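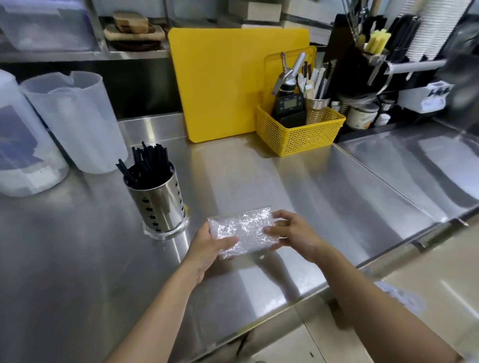
Hands, plastic wrap and a long steel counter.

How Does a Cup Draw Work?

Grown-ups in suits stand on a stage. They pull balls out of bowls. Everyone looks extremely serious. Welcome to the draw, the only part of soccer where you can be bored and terrified at once.

A draw decides who plays whom. Take the Lelletus Cup, a youth tournament held every January in Pedberg. Teams can't all play each other, or the cup would last 365 days and the parents on the sidelines would freeze solid. So names go into little balls, the balls go into a bowl, and somebody with clean hands pulls them out.

First ball out plays at home. Second ball out gets the bus ride.

Why not just pick?

Imagine your coach got to choose. Your team would play the worst side in the country every single week, and so would everyone else, which would be hard on the worst side in the country. A draw leaves it to luck. Luck doesn't have a favorite team, although fans of Kirnska will tell you it hates theirs.
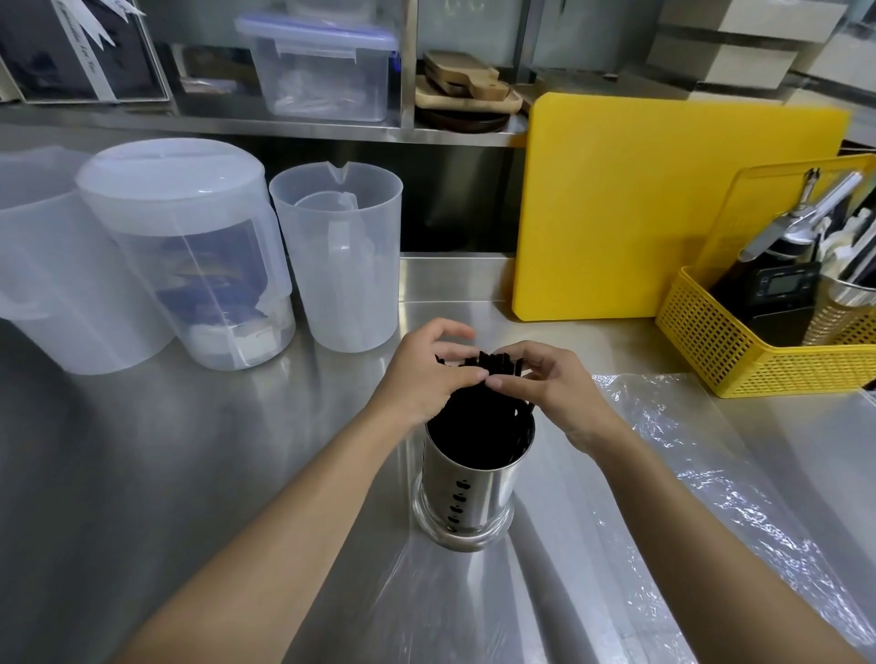
What is a bye?

Sometimes the numbers don't come out even. With 14 teams, the first round has seven games, and then seven winners are left. Try splitting seven into pairs. One team is left standing there with nobody to play.

That team gets a bye. It goes straight to the next round without kicking a ball. Ville Keskinen, who coaches the under-10s at Räsänen, calls it "our best result in years."

Can you ask for another go?

No. You can groan, and you can put your head in your hands, but the ball stays out of the bowl.

Words to know

Draw: picking the games by luck. Also a game that ends with the scores level. Soccer likes to use one word for two things.

Tie: a cup game between two teams. Also the thing around the neck of the person holding the bowl.

Bye: a free pass to the next round. You don't have to wave.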